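What I Spent Setting Up the Two-Arm Bench, and What I'd Buy First Next Time

Posted in Workshop, Money

A few people asked for the numbers after my last post, so I sat down with the receipts one evening in July and typed them up. I've left out the arms themselves. Those came out of a different pot, the price depends a lot on when and where you buy, and if you're reading this you've probably already decided on yours. What I want to cover is everything else, the part I budgeted badly.

The bench is in the back half of the unit I share with Yi-chun Yang. She grows seedlings and sells them under the name Selline. I write software for a living and run the arms on my own time. The deal is that I learn to do some of her assembly work with the arms, mostly the PVC frames she uses for racks and covers, and she puts up with the cables. We call the whole thing Senduma because the shared spreadsheet needed a name.

My original budget for everything besides the arms was $939. I split it three ways: table and surface, grippers and spare fingers, and power and cabling. I had no line for materials to practice on, and no line for things breaking.

Table and surface

I bought the table secondhand from Wai-kit Liao, who was closing his repair shop. It's heavy, it doesn't rock, and it came with a shelf. I paid $178 and he helped me carry it in. New ones that size were well over twice that, and the cheap new ones flexed when I leaned on them. If you have two arms pulling against each other on one pipe, flex in the table goes straight into your positions and you'll spend evenings blaming the software.

Do not spend money on a special work surface at first. I priced rubber mats and a powder-coated panel and was ready to order the panel when Yi-chun pointed at a roll of black plastic sheeting she already had. It's free to me, it covers the whole table for the pipe jobs, and when it gets scuffed I cut another piece. It does shine under the overhead lights. For jobs where I care about that, I take it off and work on the bare top.

Grippers and fingers

I over-bought on one side of this and under-bought on the other. The grippers I settled on cost $394 for the set, ordered through Fu, a small reseller that Yao-tsung Chang put me on to. Shipping was slow. They forgot the screws for one wrist and sent them later without arguing about it.

What I didn't buy was enough fingers. Fingers wear, and different jobs want different ones. The light plastic ones are fine on pipe and fittings. The black ones go on for bigger round things, and I only had one pair for the first month, so everything else stopped while they were on.
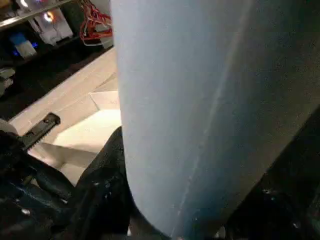
Black fingers on a big round one. It's a wide grip for this hand.

Before you order grippers, write down the widest thing you intend to pick up and measure it at its widest point. I measured the pipe, which is easy, and guessed at everything else. The listing for a gripper will give you a maximum opening, but you don't want to live at the maximum. You need room on both sides to get the fingers around the object when your position is a little off, and mine is always a little off. I'd leave at least a finger's thickness each side.

The other thing to write down is how tall the object is. A tall object in front of a wrist camera takes over the view and you lose sight of the table behind it. You may end up wanting a second camera somewhere higher, and that's a purchase to plan for at the start, along with whatever you're going to mount it on. I bought mine late and paid for fast shipping.

Materials

I've been doing this long enough that I should have had a line for this. PVC pipe is cheap by the stick and fittings are cheap by the piece, and then you look at the receipt. An elbow here and a tee there adds up when you're building the same square over and over to test with. I bought a box of 100 mixed fittings at Rirnodwood, the building supply place, and that was the best decision in the whole project. Before the box I was driving over there for three elbows at a time.

Do not glue anything while you're practicing. Dry fit all of it. You can pull it apart and use it again, and the arms can be on either half of the job. 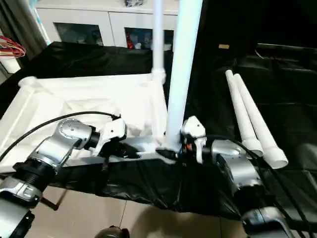 Frame work with the tall upright standing at the front right corner. Two more pipes on the right side of the table.

A few things about buying for this kind of job in particular. Get pipe in two thicknesses if the final rack uses two, even if you only mean to practice on one. The grip is different, and a program that works fine on thin pipe may not work at all on thick. Buy some lengths with a socket end if your design calls for them. And think about height. A long upright on a table needs clear space above it, so check your ceiling, your lights and any shelf before you put a number in the budget. I had to move a light fixture, and that was an electrician, and that was not in the $939.

Kirsty Forsyth, who reads everything I post and emails corrections, wanted to know why I don't start with short pieces only. I did. Short pieces are easy and you learn to do short pieces. A long pipe leans, and the end you aren't holding moves more than the end you are. Yi-chun needs the tall ones, so I'd sooner find out now what they cost me in time.

Power and cabling

I set aside too little here and spent it in one order. You need longer cables than you think. Measure with the arm stretched all the way out, then add slack for the elbow, then add the run down to the power strip. A cable that's just long enough will pull at the connector, and the connector is the expensive end. I replaced one cable for that reason and decided to replace the matching one on the other arm at the same time.

Buy reusable ties. Buy more than one color. I still have loops hanging off both arms that I mean to tidy, and I've stopped promising a date.

Floor space also belongs in the budget, even though it doesn't have a price tag. Our floor is tile and I can't bolt anything to it under the lease, so everything stands on its own feet. Stand legs stick out farther than the drawing suggests. Tape the footprint on the floor before you order.

What went over

I passed the $939 in the second month. The electrician was the largest part, then the second camera with its shipping, then the cables. None of those were on the list I started with. Everything that was on the list came in close to what I'd written down, so my guessing was all right and my list was short.

Chi-keung Shek runs a bench bigger than mine and told me he puts a fifth of the total in a line called "other" and doesn't let himself touch it until the first job runs start to finish. I thought that was a lot. I'm using it for the next round.

Next round, in the order I plan to buy:

Spare fingers, two pairs of each kind. These first, before anything interesting.

A second box of fittings.

Proper clamps for holding a frame square to the table. I've been getting by without and I don't recommend it.

A better light, something I can aim. The overheads are too bright on the sheeting and not much use in the corners.

A rack for the pipe. Right now spare pieces live on the table until somebody moves them.

I'm not buying a third arm. Two people have written to suggest it. The two I have are idle most of the week, and I'd want to see them busy before I spent anything like that.

If you've set up something similar and kept your receipts, I'd like to see the list, especially the cabling. Comments are open. I usually get to them after dinner.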